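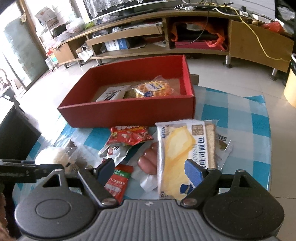
Fig. 1: The snack table, with the open red box and the packaged bread in front of it.

Our project was on how people store snacks at home, and my part was the dining table. Khairul Khoo did cupboards and Haris Shaikh did fridges, so I think I got the fun one!

I went in expecting one big tin and a tidy lid. What I got was a red cardboard box with a few things in it (a waffle pack in clear wrapping, a white packet, something brown and crumbly) and plenty more lying out on the checked tablecloth. The bread has its own clear wrapper with a big slab of cheese printed on it, and there's a red snack bag, a foil packet and a pink sausage on a paper napkin – all outside the box.

My first idea was to sort everything by size. Vilém Šimko pointed out that size tells you very little about what gets eaten first, so I switched to sorting by wrapping: sealed, opened, or no wrapper at all. Sealed things can go in the box in any order. Anything opened needs a tub with a lid, and the sausage should be on a plate in my opinion, though Khairul disagreed and we never settled it.

I also tried a rule that crumpled wrappers go straight in the bin before any sorting starts. It sounds obvious, but I kept picking up empties thinking there was still something in them, and it slowed me down a lot.

The clear layer over the tablecloth is brilliant for crumbs, by the way – one wipe with a damp cloth. Cardboard is much worse, and next time I'd line the bottom of the box with baking paper. Mr Wieser has asked us to put all three parts together by August, so the fridge and cupboard results will follow mine.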